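Robots, budgets

Why I bought the simulator time before the robot

Posted in: Workshop Notes, Money
14 shares | 5 comments

In October I told you that our little workshop wants a two-armed robot for the kitchen tests. Many of you wrote to me with the same question, which was how much it will cost. I did not have a good answer then. Now I have a better one, and it is larger than I hoped.

My first plan was very simple. I would ask two sellers for a price, take the lower one, and add a little for shipping. Jirnstead sent me a quotation of one page. Wainwright sent me six pages, and at first I was annoyed with them, but when I read all of it I understood that the short quotation was missing almost everything. It had no spare gripper fingers, no stand, no training day, and the emergency stop button was written as "optional". I would like to meet the person who buys this without the stop button!

So I made a spreadsheet, and I recommend to anybody in my position to do the same before speaking with a seller again. I put the purchase in one column and the running costs in another. The fingers wear out. The cables also wear out, and they are more expensive than the fingers. Insurance wanted a separate paper. The electrician asked 493 dollars for one new outlet on its own circuit, and I had not planned even one dollar for him.

The most difficult line was the room. We have one narrow kitchen, and I did not know if the robot could turn in it, or if the arms could reach over the counter without the base touching it. To measure with tape is one thing, but the arms move in a big curve and the tape does not tell you this. A friend from the Plesivora workshop advised me to rent time in a simulator first. The package is called Orar, and I paid 400 dollars for it. I hesitated for more than 5 weeks over this money, because for it you receive nothing that you can hold in your hand.

It was the best spending of the whole project until now. I do not run it very elegantly, and my room is not a copy of our real kitchen, but the proportions are near enough for a first decision.

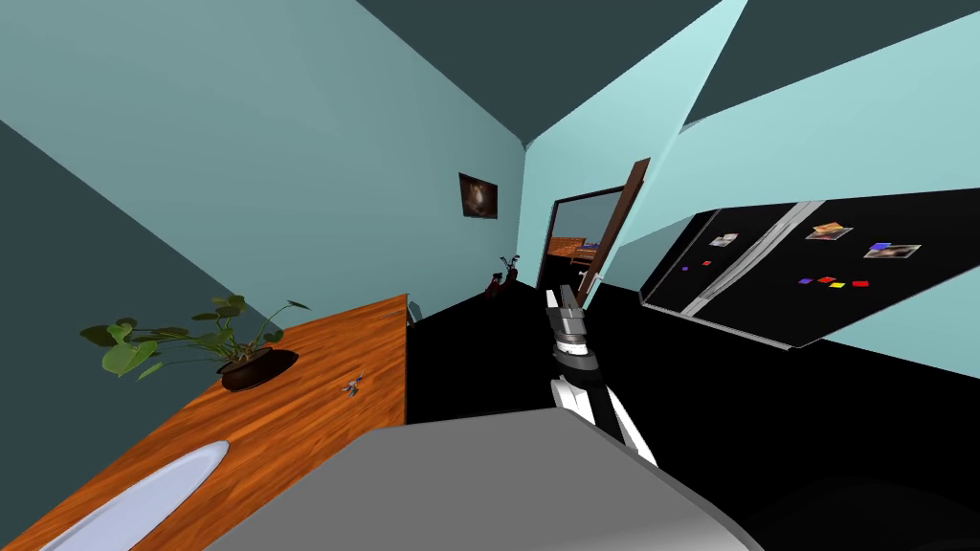
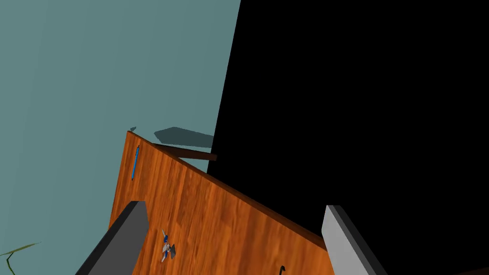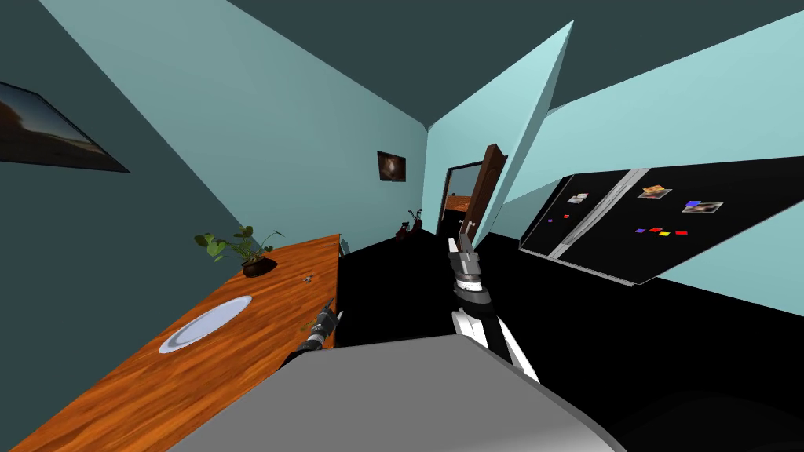 From these sessions I changed three lines in my spreadsheet. I removed the wide base, which Jirnstead offers as a "comfort" version, and I put back the narrow one. I added a second set of fingers, thinner, for small things. And I moved the cameras from "later" to "now" — I had thought that one good camera on the body would be enough, and I do not think so anymore.

The total went up by a small amount, but I can now explain every line of it, and when I showed the first version to my bank I could not. They were polite. They also asked what happens to the robot if we stop the project, so there is a resale line too, and I filled it with a very low number. If you have sold a used arm, please write to me what you received for it, even if the number is sad.

I still wait for the answer from Wainwright about the training day. They want to do it by video, and I would prefer that somebody comes to us. If they agree, I will order before the end of the quarter. If they do not, I will ask Jirnstead for a new quotation, this time with the stop button.

Related posts
Leasing or buying: my notes after two phone calls
What I forgot in last year's workshop budget
A cheap stand is not a cheap stand
How I read a quotation now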